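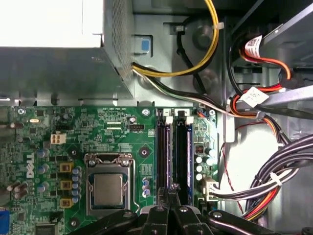 A reviewer on our last write-up told us, kindly enough, that a score from recordings made on the same bench on the same afternoon says very little about what the arm will do next month. I've been chewing on that ever since and I'd love some advice from people who have been through it.

We are training a policy from demonstrations of work inside open desktop computers, and the project (Clasoleck, for anyone who has met it) now has 3,668 short recordings. I shuffled the lot and kept a slice back for testing. The held-out error is lovely and small. Then we run it for real and it misses by a finger's width, or it hovers over the right spot and never commits, and I go home cross. How should I be splitting the data, and how many real runs do I need before I'm allowed to believe a number? I did read the older threads, but they're mostly about mobile robots and the advice didn't carry over very well.

asked by solderandtea, Jun 20, 2026

mossy_gantry

Oh, I have every sympathy, we lost most of October to this at Ekedach! Your reviewer is right, I'm afraid. If you shuffle single recordings, the test set is full of near twins of the training set: same light, same machine, same angle of the case, often the same operator a minute later. The model can look clever just by remembering.

Split by session instead. Keep whole sessions out, and if you can bear it keep a whole computer out too, so that the policy meets a board layout it has never been shown. Expect the error to jump. Ours did, and it was a miserable week, but the new figure moved up and down with the real runs and the old one never had.

One more thing, and it's a bit dull. Check that consecutive pieces of one long recording haven't been saved as separate recordings. We had plenty of those, and they leaked across the split even after we thought we had been careful.

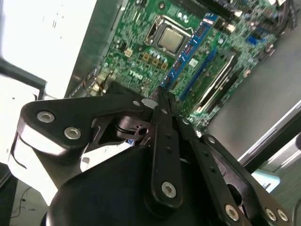 Do you have to throw away the old model when you change the split? You do if it was trained on any session you now want to test on, so train a fresh one from the start.

On hovering, look at how your operators behave. If they tend to pause before closing the gripper, the policy learns the pause perfectly well and has no idea when it ends. Trimming the long pauses helped us more than anything we changed in the network, though I wouldn't trim them all, as some are there for a good reason (a person lining up carefully, say).

pellow_b

Use a bigger model. Worked for us on Flumus.

quietflange

I'd go gently with the bigger model until the split is sorted, or you won't be able to tell whether it helped.

For real runs, we do some 20 per condition and we write down the starting positions beforehand, so that there's no temptation to nudge the case into a friendlier spot after a bad start. Alternate the policies if you're comparing 2 of them. We once ran all of one in the morning and all of the other after lunch, with the sun coming round, and had to do the whole thing again.

And please report the misses by type as well as the total. A near miss and a refusal to move want quite different cures. The Thaler notes have a simple score sheet for this, which we copied and then added a column for "stopped by hand".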